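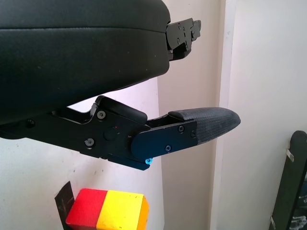 Why does the Stornitz catalog show the publication year 1901 for books which have no year in the import file?

The import treats an empty year field as zero, and in Stornitz version 5 the zero is stored as the first year the program knows, which is 1901. To prevent it, open Import Settings, go to Field Rules and set "Empty year" to "Leave blank" before you run the import. The rule does not repair records that are already in the catalog.

3 shares · 17 comments

Status: Solved, one part still open
Product: Stornitz catalog, desktop version 5
Reported by: Urnen lending library
Other software involved: Trarnard export tool

Problem as reported

We are a small lending library with two rooms, Urnen and Chávez. Until this August we kept our books in Trarnard. We exported everything to a CSV file and imported it into Stornitz. The import finished with the green message and no error. Afterwards we noticed the following:

- Many books have the year 1901, also modern cookbooks and children's books.
- The room name Chávez is written with two strange characters in place of the á.
- The list of the Chávez room ends in the middle of the letter M, although the shelves go to Z.

We have not deleted anything. The old Trarnard catalog is still on the same computer and it opens normally.

First reply from support

Thank you for the clear description. Please do not edit the records by hand for now. Please tell us which encoding was selected in the Trarnard export window, and open the CSV file in a simple text editor (do not use a spreadsheet, it can change the file when you save it). Look at whether the last books of the Chávez room are in the file.

Log, continued by the library

9:10. The export window in Trarnard has a menu called "Character set." It was on "Western." I did not touch this menu before, so I suppose it is the standard setting.

9:25. Opened the CSV in the text editor. The á is correct there. The years are also correct, and where we never entered a year there are two commas with nothing between them. So the file has no 1901 for the cookbooks.

9:40. The Chávez part of the file stops at the letter M as well. This means that the missing books were lost in the export, and Stornitz is not guilty of it. I apologize for my first suspicion.

10:05. Found in the Trarnard export window a small field "Maximum rows per location." It contains 1000. The Urnen room is smaller than this and came through complete. I have deleted the number and left the field empty. The program accepted it.

10:20. New export with the character set "UTF-8" and the empty maximum. The file is now bigger, and the last line is a travel guide beginning with Z.

Second reply from support

This explains two of your three points. Stornitz reads every file as UTF-8 unless you tell it something else, and therefore the "Western" file gave you the wrong characters. With the new file please do these steps in this order:

1. Make a backup with File > Save Copy.
2. Open Import History, select the first import and click "Undo import."
3. In Field Rules, set "Empty year" to "Leave blank."
4. Import the new file.

If some loans were already entered, undo will ask whether to keep them. Choose "Keep and reconnect by barcode."

Log, continued by the library

13:30. Backup made. Undo took more than 17 minutes and the window looked frozen, but I waited and it finished.

14:00. Import done. Chávez is spelled correctly and the list goes to Z. The cookbooks have an empty year now.

14:15. We own one real book from 1901, a history of the local railroad. It still has its year, which I was a little worried about.

14:40. One thing remains. Loans of books without a barcode were not reconnected. They are in a list called "Unmatched," and I can read the title and the borrower but I cannot attach them. The button "Attach" is gray.

Third reply from support

The gray button is a known fault in version 5 when the list is sorted by title. Please sort it by borrower and select only one line at a time. We have passed the fault on to the developers, and this ticket stays open until they answer.

15:20. Sorted by borrower. The button works now. I will attach the remaining loans tomorrow morning before we open.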